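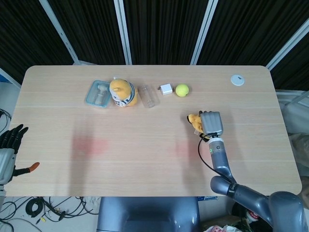
Fandton library clears out its lost property

Sun 28 October

Fandton Public Library will give away its unclaimed lost property next weekend, ending a standoff with the town's forgetful that has lasted since the last clear-out, when the cupboard door still closed.

The list posted by the front desk runs to 353 items. Umbrellas account for 90 of them, in a town that complained of drought until September. There are also 20 single gloves, all left-handed, and a trombone mouthpiece that has drawn two rival claims and one anonymous plea to keep it locked up.

"People ring up about a scarf and describe the scarf they wish they'd lost," said Cledwyn Lewis, who runs the front desk at the Edwards Street branch.

Owners have until Friday at noon to come in and describe their belongings in convincing detail. After that, anything goes to whoever wants it, with a limit of three items per person. Library books found in the cupboard are not included. Several are overdue, and the library has sent itself a reminder.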